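Zustia grasp planner: common questions

Why does the planner reject so many grasps on bowls?
By default it samples 384 candidates per object and drops any that would bring a finger into the table. Wide bowls with sloping sides lose the most. Raise the sample limit in the planner settings if fewer than 26 remain.

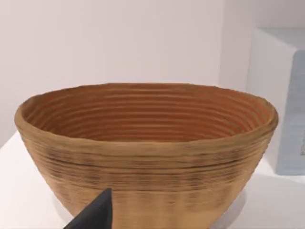 By Tzanetos
Documentation editor, Randano

Do ridges on a surface upset the contact check?
They can. A coiled or ribbed wall gives the planner many small, conflicting surface directions. Turn on mesh smoothing for the contact check only, and leave the render mesh as it is.

Can I replay a run from the simulator?
Yes. Open the log in Vostow and enter the step number. Logs over 2639 steps are split into parts.

Which error means the approach path is blocked?
Code 89. Move the pre-grasp point further out and plan again.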